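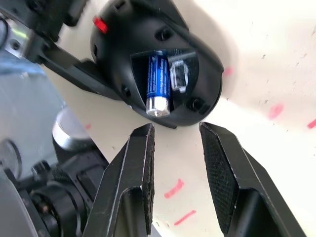 If you have a wireless mouse sitting in a drawer with a battery still in it, go get it now, I'll wait! The Susilow repair evening is back this June, and after last year's pile of crusty battery contacts, mice and other small gadgets are getting their own table.

I stopped by to talk with Nhung Lại, who runs the electronics corner, and came away with a lot more opinions about AA batteries than I had going in. Her rule is simple: if you won't be using the thing for a month, take the battery out (and no, the switch on the bottom doesn't count). She also wants you to check for the little USB receiver before you bring your mouse over. Plenty of models have a slot for it in the battery compartment, and people forget - then they buy a whole new mouse. I have done this. Twice.

Last year's evening brought in 431 items, and 174 of them were computer accessories of one kind or another. Nhung would like to see some 2,000 used batteries in the recycling bins this time, so empty out that kitchen jar too.

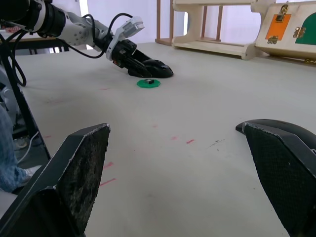

The white tabletop, with a green eight-sided disc and a small dark block on it.

Doors open at 5 p.m. at the Wiriya building, side entrance, and the last items are taken at 8. Looking is free, and most small fixes cost only the price of the part. Please bring the battery cover if you still have it, even if it's cracked, and put a bit of tape over the ends of any loose batteries.

Vollovov, the hardware store across the street, is giving out 1,000 paper battery envelopes ahead of the evening - ask at the register. I already have three on my fridge, and two of them are full.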